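Tamlow Box Set: README

A small collection about one wooden compartment box, the table it gets opened on, and the many, many ways its little cells can be filled. I have wanted to put this together for ages, and I'm so happy it finally exists!

What's in it

The set has 235 short sessions. Each one is a single go at the box: opening it, sorting small things into the compartments, taking them out again, or closing it up. There are 44 sorting layouts, and every session is tagged with the one it used. Layouts go from very plain (fill the top row, leave the rest) to properly fiddly (work along the little cells on the side and keep the middle clear).

Folders

tamlow/sessions -- one folder per session, numbered from 001
tamlow/layouts -- a text grid for each layout, easy to read in any editor
tamlow/notes -- my own remarks, uneven in length, some of them rambling
tamlow/stills -- a handful of pictures

The box

Reddish-brown stained wood, a glass top, and thin dividers making a grid inside. It is the sort of box people use for beads, buttons, fishing flies, mineral samples, watch parts or whatever else is small and likes to roll away. I love these boxes. You can check what's in every cell without lifting anything, and an empty one somehow makes you want to go and find things to put in it.
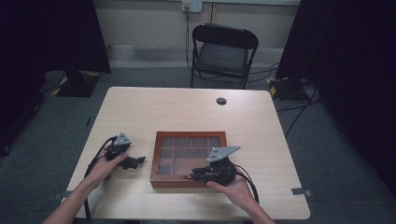 Sorting begins with the glass out of the way. In the layout files I call the small spaces "cells" and the big one "the well." The well is where unsorted items start out in most layouts, and it is also where strays end up when a cell gets too full (layout 17, I'm looking at you). If you write your own layouts, please keep those two words so the grids stay searchable.

The items themselves come in two kits. Virine is the easy kit: chunky beads and wooden buttons. Belhaj is the hard one, with flat washers, tiny shells and some seed beads that I now find in my socks. Kits are never mixed within a session.

Cells are named by side and then by position, so "top 3" is the third cell along the top and "right 2" is the second one down on the right. It's simple and I've stuck with it all the way through, apart from a few early notes that say "upper" where they should say "top."

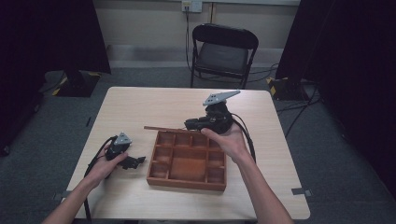
The compartment tray with nothing in it, and a thin brown stick lying just past its top edge.

The table

Pale wood grain, nice and light, which suits a dark box very well. The contrast is great for finding the edges of things. It is less great for the cream-colored shells in the Belhaj kit, which more or less vanish if they land on the tabletop. I've marked those sessions "pale-on-pale" in the notes so you can pull them out or go straight to them, depending on what you're after.
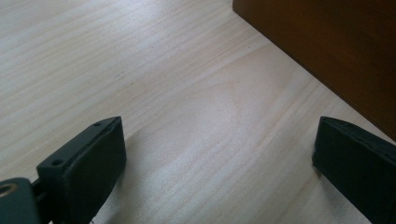 Tabletop grain up close, with something dark brown at the upper right.

Known gaps

Over 20 sessions have no written note. The sessions are fine, I just got carried away and forgot to type anything.

Layouts 30 and 31 are the same grid with the kits swapped. I kept both numbers so the tags wouldn't break.

Item counts are given per kit and not per cell. Per-cell counts would be a lovely addition if anyone has the patience!

Versions

Version 2 is the current one. It fixed the layout tags, renamed the kits and added the stills folder. A companion set called Irnis, using a deeper box with lift-out trays, is planned for December, and it will follow the same cell names wherever they fit.

Using it

Use it, cut it up, build on it, print the grids and try them with your own button jar. If you come up with a new layout, send the text grid along with a line on which kit you used, and I'll add it to the next version.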